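Strom aus Abwärme: Was bleibt von Treva?

Kilosden meldet, seine Folie Treva gewinne Strom aus lauwarmem Abwasser. 70 Milliwatt je Streifen sollen es sein, gemessen über 4 Tage im eigenen Labor. Eine unabhängige Messung fehlt bisher — der Bericht nennt nicht einmal die Temperatur des Zulaufs.
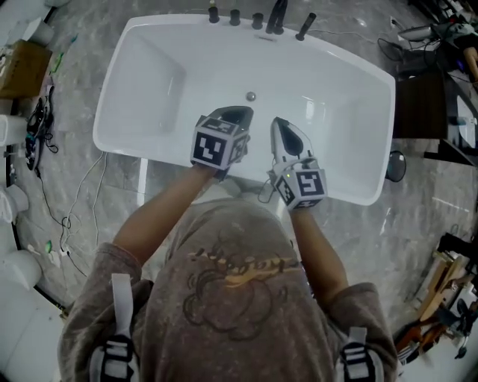 Etenesh Alemneh vom Prüfbüro Vetby hält die Angabe für wenig belastbar. Im Labor bleibt das Temperaturgefälle konstant, im Haushalt kaum. Eine freistehende Wanne, weiß und rechteckig wie die auf dem Foto, gibt ihr Wasser in einem Schwall ab, danach fließt lange nichts. Für solche Pausen nennt Kilosden keine Werte. Trotzdem sind 1000 Streifen bestellt. Im September will Vetby 10 davon nachmessen.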